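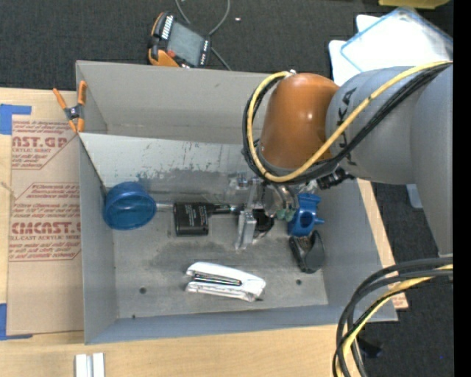 COMUNICADO DE IMPRENSA

Gultovier muda as assinaturas de correio eletrónico no telemóvel e pede aos clientes que desconfiem das promessas habituais do setor

Jorville, fevereiro – A Gultovier, empresa de software de correio para telemóvel, disponibiliza a partir deste mês uma nova versão da sua aplicação, centrada em três coisas de que os clientes se queixam há anos: a assinatura, as contas múltiplas e os ícones que ninguém consegue distinguir. A empresa não apresenta a versão como revolucionária. Já viu demasiados comunicados com essa palavra, alguns dos quais assinados por ela própria.

A assinatura passa a ser definida por conta e guardada no servidor. Até agora, quem tinha uma conta profissional e duas pessoais no mesmo aparelho escrevia a assinatura três vezes, e perdia-a sempre que trocava de telefone. O problema vinha descrito como «comportamento previsto» na documentação de apoio. Ao fim de 52 pedidos de esclarecimento sobre o mesmo parágrafo, a Gultovier retirou-o e reescreveu a função.

«Passámos demasiado tempo a explicar às pessoas onde ficava o menu, quando o que devíamos ter feito era mudar o menu de sítio», afirma Þórey Østergaard, diretora de produto. «Não sei se agora está no sítio certo. Está num sítio melhor.»

O que muda

O editor de assinatura abre com um único toque a partir da lista de contas. Aceita texto simples com o máximo de 2000 caracteres. Não aceita imagens, e a empresa não prevê vir a aceitá-las: os logótipos em anexo chegam partidos a boa parte dos destinatários e engordam cada resposta de uma conversa. Quem depende de um logótipo no fim das mensagens deve ficar na versão anterior ou procurar outro produto.

A frase «Enviado do meu telemóvel», que a aplicação acrescentava por omissão, desaparece nas instalações novas. Nas existentes mantém-se até que o utilizador a apague. Houve quem defendesse, dentro da empresa, que a frase servia de publicidade gratuita. Os dados de que a Gultovier dispõe não permitem dizer que alguma vez tenha trazido um cliente.

Cada conta pode agora ter um ícone próprio no ecrã principal, com cor e inicial à escolha. A funcionalidade cobre contas configuradas manualmente e contas importadas. Nas importadas, o ícone pode demorar até 30 segundos a aparecer depois da primeira sincronização. Se não aparecer, é preciso remover a conta e voltar a adicioná-la, operação que apaga os rascunhos locais. A equipa conhece o defeito e ainda não o corrigiu.

O que não muda

A pesquisa continua a procurar apenas no assunto e no remetente quando o aparelho está sem rede. A agenda continua separada do correio. O preço da licença para empresas mantém-se, o que a Gultovier refere por lhe ter sido perguntado várias vezes e sem intenção de o apresentar como oferta.

Também não há inteligência artificial nesta versão. A empresa testou um sistema de redação automática de respostas e abandonou-o no fim do ensaio. As respostas eram corretas e cordiais, e os participantes apagavam-nas quase sempre para escrever a sua.

Ensaio com clientes

A nova versão foi usada durante o inverno pelos trabalhadores da Savley, distribuidora de material de escritório, em mais de 3000 caixas de correio. Yolandi Le Roux, responsável pelos sistemas de informação da Savley, aceitou que as suas reservas fossem publicadas.

«A migração das assinaturas correu bem nas contas recentes e mal nas antigas, em que os acentos foram substituídos por pontos de interrogação. Isto num país onde metade dos apelidos tem um til ou um acento», diz Yolandi Le Roux. «O erro foi resolvido. Gostava que tivesse sido apanhado antes de chegar até nós. Quanto aos ícones, os colegas gostam deles, e eu continuo sem perceber porque é que foi preciso esperar tanto tempo.»

A Savley renovou o contrato. Segundo a mesma responsável, a decisão pesou sobretudo o custo de mudar de fornecedor.

O conector Ragnarsson

A versão inclui ainda o conector Ragnarsson, que permite a um administrador impor uma assinatura comum a todos os aparelhos de uma organização. O conector é vendido à parte. A Gultovier recomenda prudência na sua utilização: uma assinatura imposta não pode ser alterada pelo trabalhador, nem sequer para corrigir o próprio cargo, e os avisos legais extensos que muitas organizações gostam de lá colocar são de utilidade discutível. O modelo fornecido com o conector traz o nome, a função e um número de telefone. Qualquer acrescento fica por conta de quem o fizer.

Para definir a assinatura na nova versão

Abrir a aplicação e tocar em Contas. Escolher a conta pretendida e tocar em Assinatura. Escrever o texto e confirmar com Guardar. A alteração aplica-se às mensagens novas e às respostas; as mensagens que já estejam na caixa de saída seguem com a assinatura antiga.

Para usar a mesma assinatura em várias contas, tocar em Copiar para outras contas no fundo do mesmo ecrã. A opção só fica visível depois de guardar.

Disponibilidade

A atualização é distribuída por fases aos clientes atuais. Os aparelhos com sistemas operativos que já não recebem correções de segurança ficam de fora. A Gultovier sabe que alguns clientes discordam deste corte e manterá a versão anterior disponível para transferência, sem apoio técnico.

Quem preferir esperar pela primeira correção pode desligar as atualizações automáticas em Definições, Aplicação, Atualizar. Þórey Østergaard considera a opção razoável: «Eu própria costumo esperar pela primeira correção dos programas dos outros.»

Sobre a Gultovier

A Gultovier desenvolve aplicações de correio e de mensagens para telemóvel, com sede em Jorville. Vende diretamente a empresas e, através de revendedores, a utilizadores particulares.

Contactos para a imprensa

Gabinete de comunicação da Gultovier, Jorville. Os pedidos de entrevista e de cópias de avaliação são recebidos até às 17h00 e respondidos por escrito. Questões de apoio técnico devem ser dirigidas ao serviço de clientes, através do menu Ajuda da aplicação.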